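Prarell Celebrity Earnings Table

README, second release. Wednesday, April 26, 2023

What's in here

A table of published net worth and salary claims for screen actors, pulled from entertainment pages. One row per claim, not per person. If five pages give five different numbers for the same actor you get five rows. Please read that twice before you take an average of anything.

2,379 rows in the main file. A smaller file, stoltumeo_pay.csv, has per-film pay claims only. Both are UTF-8, comma separated, header on the first line.

Made by Vimala Kulkarni. Questions to the issue tracker, not email pls.

Why

Wanted to see how a net worth figure moves from page to page. Someone writes 25 million, next page says "estimated 25 million", a year later it's 30 and no source. Couldn't find a table that kept the copies in, everyone dedupes. So I typed one up. Evenings mostly.

Columns

claim_id — integer, never reused
person_key — made-up key, same person same key
claim_type — worth, salary, per_film, house, endorsement
amount_low, amount_high — US dollars. Same number in both if the page gave one figure
hedge — the hedge word exactly as the page had it ("estimated", "reported", "whopping")
page_date — date shown on the page, blank if none
seen — month and year I read it
source_named — yes / no / circular
notes — free text, messy

"circular" means page A cites page B and B cites A. There are 36 of these. I only marked the ones I followed by hand so treat it as a floor.
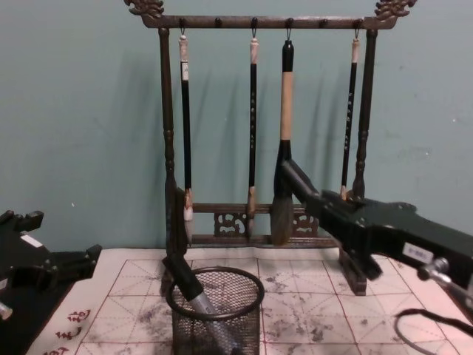

How rows were collected

Search by name, open the first pages that load, read, type the claim in. No scraper. Pages behind a login skipped. Video skipped, except where the page had a transcript.

Names came from cast lists in the Drindton film index, the old one, before it got reorganized. Every person with a lead credit, plus supporting cast where I had time. That leans the table heavily to English-language film. TV people are thin. Stage people basically missing.

Amounts in other currencies were converted at the page_date rate. No page_date, then the rate for the month in seen. Original text is in notes.

Cleaning

Typos in amounts were left alone unless the page contradicted itself in the same paragraph. "$25 milion" is 25000000. "$25" with no unit is blank in both amount columns, original in notes.
Married names, stage names etc. all go to one person_key. I got a few wrong in the first release, see changes.
Ranges stay ranges. "Over 10 million" goes in amount_low, amount_high blank.
House values are what the page says the house cost. Not checked against county records.

Double entry

The Nadar subset (nadar_check.csv) is 40 rows entered a second time weeks later without looking at the first pass. Differences are mostly in hedge, one in claim_type. Small sample, don't lean on it.
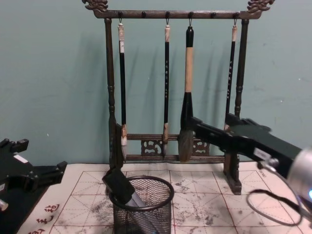 Brush rack with four brushes on it.

Known problems

Page dates lie. Lots of sites bump the date and change nothing else.
Dead links. I didn't save copies for the early rows, should have.
salary and per_film overlap. A page says "earns 5 million" and you can't tell per what. Those went to salary.
Women's rows carry more endorsement claims then men's. Could be the pages, could be my search order. Not tested.
Inherited money is lumped in with worth.

Don't use it for

Saying what anyone is worth. Really. None of these figures are verified and I can't verify them. Also not for credit, tax, divorce or anything with a lawyer in it.

Fine for: text reuse, hedge words, how claims spread, teaching people about bad sources.

Changes since first release

First release had around 2,000 rows and no hedge column
Added source_named
Split house from worth
Merged duplicate person_keys
Fixed a row where the amount was the phone number of a talent agency

To do

Next update planned for September. Want a proper date for when a claim first shows up, and archived copies going forward. Voice actors if I get to it.

License

Table is free to use with credit to Prarell. Quoted hedge words and notes belong to the pages they came from — keep quotes short if you republish.

Removal: if you are listed and want your rows out, open an issue with the person_key and they go in the next build.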